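The rulebook that fitted on a sheet of paper

When Melahat Baysal became head of Wusora School she inherited a behaviour policy that ran to 54 pages. It had a section on hats, and a subsection on hats worn in the car park. It had four grades of chewing. A child who drew a sword on the cover of a maths book could, if you followed the arrows on page 31, end up in the same room for the same length of time as a child who had thrown a chair.

"I read the whole thing over a weekend and I got to the end and couldn't have told you what we wanted the children to do," she says, laughing, over a mug of tea in an office with the door wedged open. "I could have told you a great deal about hats."

I went to Wusora because I'd heard the new policy was one side of A4, and I'll admit I went expecting to be shown a poster with some nice words on it. What I found was much better than that, and a good deal odder. There are five rules. Under each is a blank space, and twice a year every class argues about what goes in it. I sat in on one of these arguments with a group of eleven-year-olds and it was the best debate I have heard in years, and I've sat through plenty of council meetings.

The question that afternoon was whether pretending to fight is fighting. Under the old rules it was, no matter who was laughing, and it went on your record. Seul-gi Hyun, who teaches the class, let them go at it for 40 minutes. One boy thought it depended on whether both people knew it was a game. A girl at the back pointed out that you can know it's a game at the start and stop knowing halfway through (there was a murmur at that, the kind you get in a courtroom drama). They settled on a sentence in the end: "It's play until somebody stops playing." It went into the blank space under rule two in green felt pen.
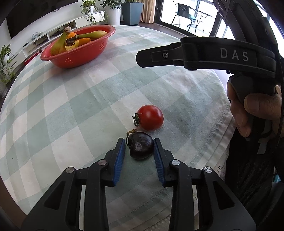 Treating like cases alike was the big promise of the old system, and it's the thing its defenders miss most. Lutfa Selvanayagam, a parent governor who voted against the change, put the case to me very well. If two pupils do the same thing and get different sanctions, she said, the family of the one who came off worse will want to know why, and they will be right to ask. I agree with her, up to the point where you have to decide what "the same thing" is. Put a small tomato that's so dark it's nearly black next to an ordinary red cherry one on a checked tablecloth and a rule that says "tomatoes" will catch the pair of them quite happily, while a rule that says "red" will let one through. Somebody has to choose the word. The old policy chose "weapon gestures", and so it caught a shove in a corridor queue and a five-year-old being a pirate.

The pirate is real, by the way. His name won't appear here, but his grandfather, Hyun-seo Song, is happy to talk. The boy was in reception at Jurico, the infant school next door that shared the old policy until May. He had pointed a ruler at another child and said "Avast." A letter came home. It used the words "incident" and "risk", and it asked for a meeting with three members of staff.

"I thought, what has he done, poor thing, has he hurt somebody?" says Mr Song. "So I got the bus up there in my good coat. And they were embarrassed! They were lovely, all three of them. They didn't want to be in that room any more than I did. But the form had been filled in and once it's filled in it has to go somewhere."

That line about the form stayed with me. In the last full year of the old policy the two schools logged 733 behaviour incidents on Gál, the software they use for records, and Mrs Baysal has been through every one. Her view is that most were small things a teacher would have dealt with in a sentence if the system hadn't asked for a category. The software is still there. Staff now have to write what happened in plain English before any menu opens, and she swears that change alone has done more than the five rules put together.

It hasn't all been smooth. Supply teachers find the blank spaces baffling. Yi-an Bang, who runs the behaviour team for schools across Votska, likes what she has seen but wants another year before she recommends it to anyone else. She worries about what happens when a head like Mrs Baysal moves on and the next one would prefer a longer document. She also thinks exclusions need a firmer script than the rest, with proper appeal dates, and Wusora has kept its old exclusion chapter almost word for word for that reason.

Before I left, Miss Hyun's class asked whether I could settle something for them. Rule four says "Look after the building", and they wanted to know if the hedge counted as part of the building. I said I thought it did. They voted me down, 19 to eight, and put the hedge under rule five.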